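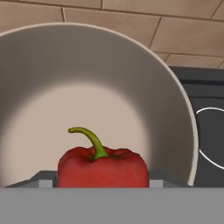 Filed under: Simulated kitchen / Gripper care

Last updated: November

Why does my pepper slip when the pads look fine?

Check both pads first! I set mine so each one meets the side of the pepper squarely, then close up slowly (Brahim Naciri rushes this bit and it shows).

Do I need to redo the pads after a Tikham update?

Yes, sorry. Load your saved grip file, run 3 test closes on the pepper, then save again. I do mine on a Sunday with a big mug of tea.

What's error 998?

The fingers haven't been zeroed. Open them fully, press reset and wait for the beep.

Still stuck?

Ask Fadwa Salem or me on the Cavau board.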